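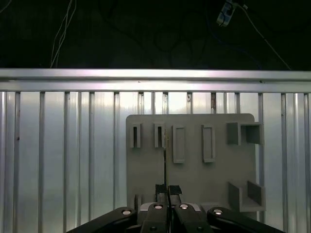

Page last changed: February 4, 2020

Pin Board Recording: Frequently Asked Questions

For everyone who has signed up for a shift at the Vollus bench and then started having second thoughts.

What am I being asked to do?

Drive the arm while it puts a thin rod into a narrow slot on the gray board, and press the pedal so the computer remembers how you did it. Then take the rod out and do it again. One trip from pick-up to release is one example, and a shift is 30 of them. If this sounds dull, you have understood the job.

Why not just program it?

We did. The program worked beautifully until someone leaned on the table. The learning system (Sonine, if you see the name on a folder) is supposed to cope with a board that has moved a little, and the only way we know to teach it that is to show it a lot of boards that have moved a little.

How many examples do you have?

841 kept, as of this update. The goal moves whenever we get near it, so I have stopped printing it.

Which slot do I use?

The second narrow one from the left, with the taller rectangular frames to its right. The first narrow slot is the same shape, and people go for it with great confidence. Those runs get filed under "other slot" and we may want them one day. The frames, the two-compartment box and the L-shaped bracket belong to later tasks. Please leave them alone until March, when you will be sick of them too.

I missed the slot and had to try again. Is the run ruined?

No, keep going. A miss followed by a calm recovery is some of the best material we get. Of the last batch, 73 runs had a fumble in them and we kept every one where the driver sorted it out. What we can't use is a miss followed by four seconds of holding still while you say something to the ceiling. The arm learns the holding still.

How hard should I grip?

Enough that the rod stays upright between the pads. The pads are textured and will do most of the work. If you squeeze harder every time you get nervous, the model will pick that up as well, and then we own a nervous robot.

Can I look at the board directly, or only at the screen?

Screen only. The model gets the wrist view and nothing else, so if you lean over to see how far the rod is from the slot, you are using information it will never have. Stojan Zupan used to lean. He recorded 27 lovely runs that way, and the model trained on them would stop just short of the slot and wait, presumably for Stojan.

The fingers block part of my view. Can you fix that?

No. They block the model's view too. Line the rod up with the slot early, while you can still see both, and come in slowly.

Does the background matter?

More than we would like. Leave the ribbed wall bare. No coats on the rail, no sticky notes, and no cheerful pictures of anybody's dog. The cables hanging behind the rail are allowed to stay where they are. If you find one has dropped down in front of the board, stop and tell whoever is on the desk.

When do I delete a run?

You don't. Mark it "bad" with a short reason and move on. "Dropped rod" is a good reason. "Felt off" is less good but we will take it. "Mercury" was not helpful, and you know who you are.

The arm has stopped and won't respond.

Take your foot off the pedal, count to five and press the reset key once. Pressing it repeatedly queues up the resets and the arm will perform all of them. If it is still sulking after that, write the run number in the Pearce log (the blue binder, named after the shelf it came with) and get help. Don't push the arm by hand.

Do I need to be good at this?

It helps to be steady. Quick drivers and slow drivers are both welcome, and we would like some of each, as long as you drive the way you normally would all the way through the shift. Sign-up is on the Zoteck calendar under "pin board." Bring a sweater.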